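The Ribbed One and the Smooth One

By the time Stistwood sent over the second set of fingers, I had spent 300 hours with the first set and I was, I'm a little ashamed to say, loyal to them. They were smooth and dull and they dropped things, but I knew how they dropped things. You get used to a hand.

The new ones were called Prandard, and they had ribs. Somebody upstairs had bought them on the strength of a brochure that promised 200 grips without a slip (on what, it didn't say, and I'd have bet my lunch it was wooden blocks). My job was to put both through the snack test. Snacks are awful! They crinkle, they sag, they're shiny on one side and greasy on the other, and a half-full bag will pour itself out of any grip you like.

So on 18th January I bolted the Prandards on, set the wrist camera going, put my coffee where the arm couldn't reach it, and started with the shelf. 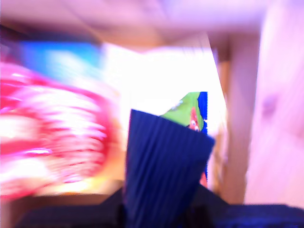

Lưu wanted to know why I was babying it. You've got it creeping along like it's scared of the cupboard, Lưu said, and if the ribs are any good they'll be good at full speed too, so turn it up and find out.

I said I'd turn it up when I was ready. Then I turned it up, naturally, because I can't stand being called careful.

The thing about a faster arm is that it makes you lean. I'd catch myself tipping sideways in the chair, steering with my shoulders, like my dad used to do at the bowling alley in Vutcombe. The old fingers had never made me lean. With the old fingers I sat back and waited for the thud, and I wrote "thud" in the log, and after a while I just wrote "t."

We moved on to the wrappers, the part I'd been dreading.

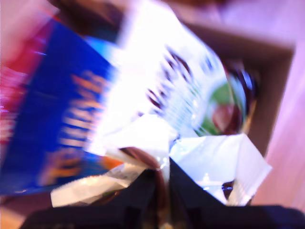 I'd set myself a rule that 161 tries was enough for anybody, 40 before coffee and the rest after, and I wasn't allowed to pick a favorite until the last one. I'd picked one by the time the coffee was cold. Every time the ribs closed on something thin I got this small stupid lift in my chest, and every time I wrote down the result in the flattest words I had, so it wouldn't show.

Around six Lưu went home. I swapped the old fingers back on for the comparison run, and I talked to them a bit while I did up the screws. Come on, I told them. One good one.

They got the first wrapper. They got the second. I sat there with the pen over the log, leaning so far to the left that the chair had started to creak.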